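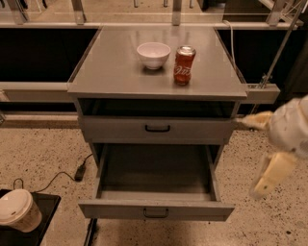
The drawer station at Lelness, with the lower drawer open and a bowl and a can on the countertop.

Hsiu-ying Lu, who directs data gathering at Lelness, measures a week's work in examples kept. Last week her group recorded 243 runs of the drawer task and kept 209.

"A run is kept when the record is complete and the instruction matches what the arm did," Ms. Lu said. "We do not discard a run merely for being slow."

The target for each task is 200 examples. Shanti Pant, who reviews the recordings, said the objects are moved between runs – a bowl may stand behind a can in one and beside it in the next.

"If the can is always in the same place, the system learns the place," Ms. Pant said. "We want it to learn the can."

Failed grasps are stored separately and labeled by cause. The next set, on closing drawers, begins Wednesday.

Related
Zalau opens second test hall
Cunha revises labeling guidelines
Dremden: notes on operator training

Comments (2)
mkr_44: Are the failed grasps used in training too, or only for review?
Joan P.: Same question. Also curious how many operators share a station.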